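Fumau Clear Containers
Set-up and Use Guide

Section 4: Sorting fruit and vegetables before storage

This section explains how to sort fresh produce into the containers on a table, before you put them in the refrigerator or on the shelf. Please read the whole section one time before you begin. The washing of new containers is explained in Section 2, and the lids are explained in Section 6.

4.1 What you need

Two containers of the same size, without lids
The sheet of white labels that came in the box
One dry kitchen towel
A table or a counter with free space on both sides of the containers
A soft pencil, if you want to write on the labels

4.2 Preparing the table

1. Wipe the table and let it dry. If your table is made of wood, dry it with the towel also, and do not leave water in the joints between the strips.

2. Take both containers out of the box and remove the paper sleeve. Keep the sleeve if you plan to move the containers later.

3. Check the edge of each container with your finger. If you feel a crack or a sharp place, do not use this container. Write to our service desk in Akport and tell them the number printed on the sleeve.

4. Place the containers side by side in the middle of the table, with the sides touching. The long sides should be parallel with each other.

5. Put one label on each container. Press it for 20 seconds with a flat thumb. The label holds better on a container that is at room temperature.

Note: The label can be removed with warm water. Please do not use a knife for this.

4.3 Laying out the produce

6. Take all fruit and vegetables out of the shopping bag. Do not put them into the containers directly from the bag.

7. Place the pieces near the corners of the table, and leave the middle for the containers. It is not necessary to make perfect groups. It is enough that you can see each piece and that it does not roll.

8. Round pieces, such as oranges and lemons, should lie a little inside the edge of the table. If your table is not level, put the folded towel next to them.

9. Look at every piece from all sides. Put away the pieces that have soft spots, and use these first in your cooking. 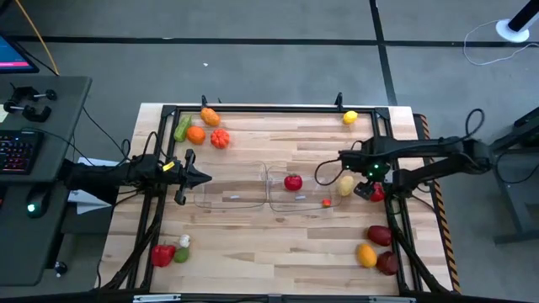
4.4 FILLING THE CONTAINERS

10. Decide which container is for which kind before you start. Many customers use one for fruit and one for vegetables. You may also sort by the day when you want to eat them, and then the labels should say so.

11. Start with one container and leave the other one empty until you see how much space you need. A red fruit and one or two small pieces are a good beginning, for they show you how high the side of the container is.

12. Lift every piece and set it down inside with the hand. Do not drop it. An apple that falls even a short way can get a brown spot under the skin, and you will only see it after some days.

13. Put the large pieces in first, with space between them. Small pieces go in the corners.

14. Long vegetables should lie diagonally if they do not fit straight. If they are still too long, store them outside of the container. Do not bend them.

15. Stop when the pieces reach the edge. The container is shallow and it is meant for one layer only.

Caution: Potatoes should not be stored in the same container as apples. You may lay them together on the table while you are sorting, but put the potatoes in a dark and dry place when you finish.

Caution: Do not push a piece down in order to close the lid. The lid can bend, and a bent lid is not covered by the guarantee.

4.5 Where to put each kind

Apples: container, in the refrigerator, if you want to keep them for more than one week.

Oranges and lemons: container or open bowl. At room temperature, please check them every two or three days.

Tomatoes: open container without lid, at room temperature, until they are ripe.

Long green vegetables: container with lid, in the refrigerator, with a piece of dry paper under them.

Potatoes: paper bag or wooden box, not in the refrigerator.

Pumpkins: on a dry shelf, not touching each other. Only very small ones will fit in the container.

4.6 Moving the full containers

16. Lift one container at a time, with both hands under the bottom. Do not lift it by the edge.

17. Carry the container level. If the pieces roll to one side, put it down and arrange them again before you continue.

18. In the refrigerator, leave a small space between the container and the back wall, where the temperature is lowest.

Note: Filled containers without lids must not be stacked. With lids, you may stack 2 of them, but not more.

4.7 If something is not right

The label comes off. The surface was probably cold or wet. Dry it, wait until it is at room temperature, and use a new label.

The containers slide on the table. Wipe the bottom of each container and the table once more. A thin cloth under the containers also helps, if it lies flat.

There is water inside after one night. The produce was put in wet. Take everything out, dry it with the towel, and leave the lid a little open for the next night.

The container has a smell. Wash it with one spoon of baking soda in warm water and let it stand open until the next morning.

Extra labels come in sheets of 31 and can be ordered from Boström in Hurport, part number 83. The text of this section was prepared by Holger Strömberg. If a step is difficult to understand, please write to the service desk and give the number of the step.

Continue with Section 5: Cleaning after use.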